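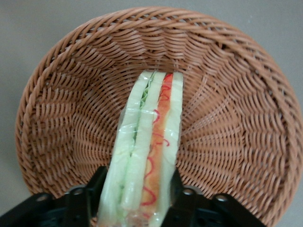
*Round woven basket, braided rim, tan-brown.*

## Round Serving Basket, Braided Rim

The Round Serving Basket forms part of the Collwood range of tableware supplied by Dastach to schools, day centres, hospitals and places of worship. It is intended for the presentation of bread, rolls, wrapped cakes and whole fruit at counters and shared tables. The range is held in stock at the Allorville depot and may be ordered singly or by the carton.

### Use

The basket should be lined with a cloth or with greaseproof paper before unwrapped food is placed in it. It must not be used for hot dishes, nor for foods served in sauce or oil. Cut sandwiches and filled rolls should be set out on a flat tray, where they may be covered and turned over promptly. Customers requiring trays are referred to the Osei section of the catalogue.

Baskets may be stacked for storage once they are fully dry. Sena Dogbe of the supply office advises that no more than seven be placed in one stack.

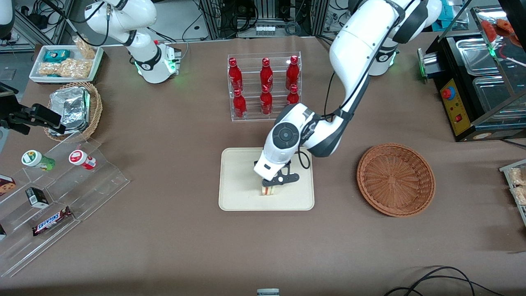 Where a buffet is laid for a large number of guests, bread should be placed at the beginning of the table and fruit at the end. Baskets are best refilled in the kitchen and exchanged for those on the table. Serving tongs are not included and must be ordered separately.

### Cleaning

Crumbs should be removed with a soft, dry brush after each service. The basket may then be washed by hand in warm water with a mild detergent, rinsed, and left upside down on a rack. It is not suitable for dishwashers. Bleach will dull the colour and should be avoided. Any basket with a split or lifted strand should be withdrawn from food service.

### Ordering

| Item | Detail |
|---|---|
| Range | Collwood |
| Carton quantity | 20 |
| Minimum order | 3 baskets |
| Usual delivery | about 7 working days |
| Guarantee | 3 years, normal use |

Orders above 1,000 baskets are handled by Yaw Sarpong, and delivery dates will be confirmed in writing. Slight variation in shade between cartons is to be expected and is not accepted as grounds for return. Customers who need a close match should state this when ordering, so that all baskets can be drawn from a single batch.

Returns must be unused and in their original carton. Requests should be addressed to Tracey Yeoman at the Allorville depot, quoting the order number.

Page revised 2018-09-30. Prices are reviewed each May.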